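Home Posts Archive About

Search this blog Go

Grain direction and why I now test every ream

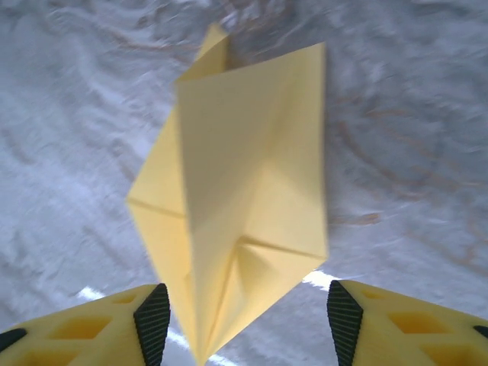

Yellow paper, folded, with the point uppermost.

Machine-made paper has a grain. The fibres settle mostly along the direction of travel on the machine, and the sheet bends more easily parallel to them than across them. A crease made with the grain is clean. A crease made across it tends to crack on anything heavy, and coated stock shows it worst.

Packets rarely state the direction. The Nemex 200 gsm card I bought in October was marked "long grain" and tested short. The Relleo had no marking at all.

There are 2 tests I use. For the first, roll the sheet over loosely without creasing it and press down with a flat hand, then turn it through ninety degrees and repeat. The direction with less resistance has the fold line running parallel to the grain. For the second, cut a small square, pencil an arrow on it and dampen one side. It curls into a tube, and the axis of the tube is the grain.

The first is good enough for card. Thin paper gives too little resistance to judge by hand, so I use the damp square.

For booklets the grain should run parallel to the spine. I ignored this on a batch of 625 covers and the spines cracked on most of the ones I scored lightly. Scoring deeper helped a little. Cutting new covers from the larger sheet, turned round, fixed it.

I have written the direction on the end of every packet since. Next job is the Trurngate offcuts, which are mixed and will need testing sheet by sheet.

2 comments Share 1038 views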